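Sample room: small arms take on the cup work

Since July the sample room at Grolavberg has had small robot arms working at the white tables. They handle one job, placing foam pieces in paper cups ahead of the soak test. It used to be done by hand with tweezers, 146 cups to a batch, and it was the task most people asked to be moved off.

Sebastian Vlad looks after the arms. He says the motion is simple but the setup takes patience – a cup set down a little off its mark means a new position to teach.
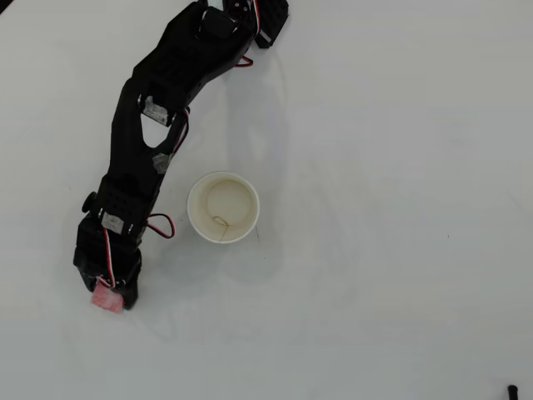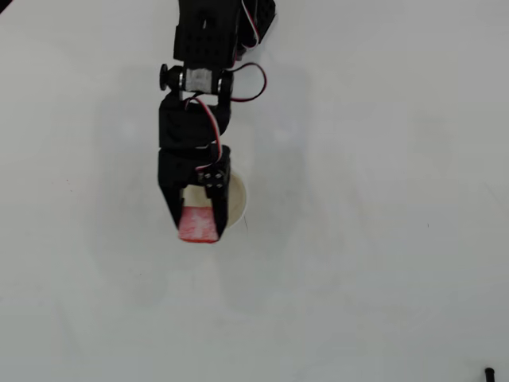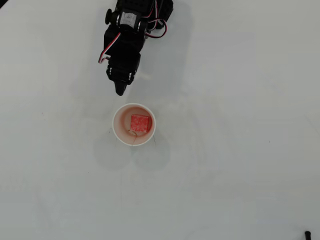
The arm and paper cup at the white table.

What changes for the team

No jobs are being cut. The four people on cup work now spend that time on readings and on the Kalik reports, which had been running late. Kimie Hosoda moved over first and has written a short guide for the others. She says her wrists are better, but that the new work is quieter and she misses talking across the table.

Someone still checks every batch before it goes to soak. Stained cups are pulled and swapped by hand, and so are any with a stray fiber in them. Please log these on the Amano sheet, even when it is only one cup.

Training is open to all shifts and takes two short sessions. Staff who finish can stop, restart and reposition an arm without calling Sebastian. Sign up at the sample room desk or on extension 513.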